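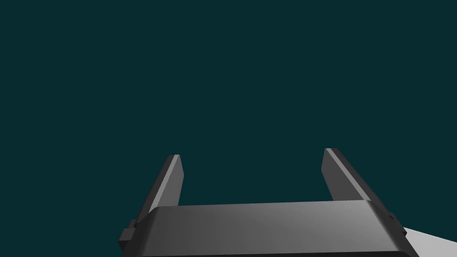
Teaching a Simulated Arm to Put Things Away: Report on the Skevis Project

Print this page | E-mail this page

1. What we set out to do

The plan we handed in was one page long and very confident. We would teach a simulated robot arm to pick up a block and put it in a tray, by steering it through the job ourselves and letting a program learn from the recordings. Then we would do the same with a mug. Then, if time allowed, we would do it with "a range of household items". Time did not allow. This report is about the block, with a short and rather bruised section on the mug.

We called the project Skevis, because every group had to have a name by the end of the first lab and that was the one nobody objected to strongly enough. The simulator is Stilleo, which the department already had installed. The learning code came from an earlier Grastdale group, who left it in good order apart from the comments, which were mostly addressed to each other.

2. The set-up

Stilleo gives the person steering two views. One looks across the table from the side. The other is from the wrist, looking out past the gripper, and it is the one the learning program gets as well. We took a while to appreciate how little it shows when the arm is pointing the wrong way. With the fingers wide open and the hand tipped up you get two dark grey bars, the top of the housing, a great deal of teal, and a pale scrap of surface in the bottom right corner. A person can glance at the side view and work out where the table has gone. The program has no side view. It has the teal.

For steering we had a choice of a keyboard, a games controller and a 3D mouse. We tried all three in the first fortnight.

The keyboard was accurate and dreadful. Each key moves the hand a small step in one direction, so the recordings came out as a set of right angles, like somebody delivering leaflets. The 3D mouse was meant to be the proper tool. It lets you push, twist and tilt all at once, which means that you do push, twist and tilt all at once, whatever you had in mind. Our early recordings with it look like a wasp at a picnic. We settled on the games controller, with the left stick for forward and sideways, the right stick for height and wrist turn, and one trigger to open and close the fingers. It isn't elegant, but everyone in the group had wasted enough of their youth to be good at it.

3. Collecting the demonstrations

A demonstration, for our purposes, starts with the arm in its home position and ends with the block resting in the tray and the fingers open. The block starts in a different place each time. We recorded 209 of them over the term, mostly in the late afternoon when the lab machines were free and our judgement was at its weakest.

We wrote ourselves some rules after the first batch, and these are the ones that survived:

- Open the fingers fully before moving off.
- Go over the block first, then come down. No swooping in from the side.
- Stop for a moment before closing.
- If you drop it, finish the attempt anyway and mark it as a drop.
- Do not show off.

The second rule caused the most argument. Swooping is quicker and feels clever, and two of us were good at it. The trouble is that the program learns from all of us together. If half the recordings come in from above and half from the left, it may decide on something in between, and something in between is the arm travelling diagonally into the table. We lost most of a week to this before we sat down and watched the recordings back to back. The group then agreed to drive like a learner on a test, mirrors and all.

The pause before closing was added later. In the early recordings we closed the fingers while the hand was still coming down, because we could see it was going to be fine. The program copied the closing beautifully. It did so at a range of heights.

4. Training and first results

We began with a training set of 50 demonstrations, all from the period after the rules. We trained overnight, came in at nine and watched the arm rise from its home position, hover over the block with real poise, and stay there. It stayed there until the time limit. We ran it again and it did the same.

The cause was our own pause. Having told everybody to stop before closing, we had filled the data with long stretches in which the right thing to do was nothing at all. Some of us had paused for what the logs show to be several seconds. The program had looked at this and drawn a fair conclusion. We trimmed the pauses down to a short fixed length with a script and trained again.

After that it mostly worked. We tested on 40 block positions that did not appear in any of the recordings. The arm got the block into the tray in almost all of the starting positions near the middle of the table and was much less sure of itself towards the edges. Looking back through the data, we had hardly ever started the block near the edges, because it was a nuisance to reach with the controller. The robot had picked up our dislike of reaching along with everything else.

5. The business with the view

The odd failures were the ones where the arm never went for the block at all. It would lift slightly, tip the wrist back and drift, fingers apart, with nothing but background between them. From the side it looked like somebody who has walked into a room and forgotten why.

We traced these to the wrist view. In a good demonstration the block is in sight nearly all the way through. If the arm wandered early on and lost sight of it, the program was faced with a picture it had almost no examples of, and guessed. The guess usually made things worse, and the next picture was stranger still.

The textbook answer is to collect recordings that start in trouble. So we put the hand in silly positions on purpose, facing off into the background or too low or rolled over, and steered it back to the block from there. This was easily the dullest part of the project, and it helped more than anything else we did, including the new network that one of us spent a whole weekend on and would like mentioned. With the recovery recordings mixed in, the drifting became rare. It did not stop altogether. Now and then the arm still goes off to contemplate the teal.

6. The mug

We recorded mug demonstrations for 7 sessions. The mug has a handle, so the wrist has to be turned to suit, and this put the right stick to work in two directions at once. Our drop rate went up sharply. Some recordings are of a mug being pushed off the table with great care.

We had enough usable material to train once. The arm learned to approach the mug and to turn the wrist, though the turn seemed to have little to do with where the handle was. It knocked the mug over in most trials. We do not have a proper set of figures for this, as we ran out of booked machine time, and we would rather say so than present a graph with a very small number of dots on it.

7. What we would do differently

Agree how to steer before recording anything. Our first recordings were thrown out almost whole, and a half-hour talk in the first lab would have saved them.

Watch the data. We had a folder of recordings for weeks before anyone sat through them, and every major problem was plainly visible in there.

Let one person drive for the first model. A mixture of drivers ought to be better in the end, but when things go wrong it is a help to have only one set of bad habits to look for.

Start in bad places from the beginning, edges of the table included.

Use the wrist view while steering, at least some of the time. We relied on the side view and so made demonstrations that were easy for us and hard for the thing we were meant to be teaching. When we tried driving from the wrist view alone, our recordings got slower and the trained arm got better. Two of us also got a headache.

8. Where things are

The recordings, the trimming script and the final block model are on the Kaczorowski drive, in the folder with the project name. The mug recordings are there too, in a folder called "mug_final_2", and there is no "mug_final_1". Anyone carrying on from us should know that the controller's left stick pulls slightly to one side. We allowed for it by hand, and presumably the robot now does as well.

Shared 7 times | 0 comments

Contact the project pages | Copyright Skevis project group | Back to top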